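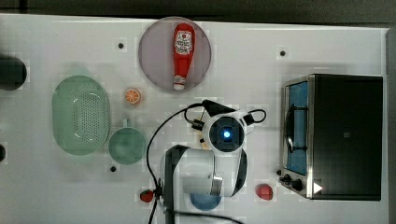
Table Cell FAQ

How do I start the cell after a shutdown?
Clear the arm's reach first, then switch on the controller and wait for the arm to finish its self-check. Run the home routine at low speed. Don't load a task until homing is done. If it stops halfway, log the position before you reset.

How should the cable be routed?
The black cable needs a loop at the wrist and enough slack along the arm link to allow a full turn. Too little slack pulls on the connector. Too much and the loop drags over bowls and cups. Move the wrist through its range by hand with the power off – then tighten the clips.

How often are the gripper fingers replaced?
At 2,884 cycles, or sooner if the pads are torn. The Edach pads and the Hurach pads are different thicknesses, so never mix them on one gripper. Both fingers get changed together. Spares are in drawer 4.

Do the props have to go back in the same place?
Yes, for repeat runs. Use the layout sheet for that task. The bottle goes lengthwise on the plate, cap toward the arm side of the table. The toaster oven stays on the right. Wipe the tabletop before you set anything down.

The arm picks fine on the left but misses on the right. What's wrong?
Usually the overhead calibration has shifted. Run the check from the Tullari menu and look at the error for each side. If only the right side is bad, check the base bolts before you recalibrate.

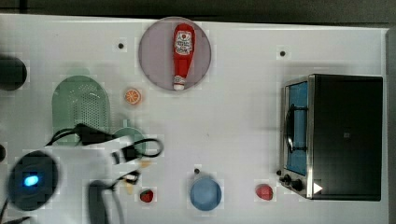
Yuxi Liang adds that a loose base bolt cost her two days in August, and that she now checks the torque every time the arm has been moved, even when the calibration numbers look good.

Can I run the cell overnight?
No. Someone has to be in the room while the arm is powered. Park it and switch off by 23:00.

Who do I ask about a fault that isn't listed?
Radomir Gashi for the arm and cables, Hongmei Dai for software. Include the error code and the name of the task.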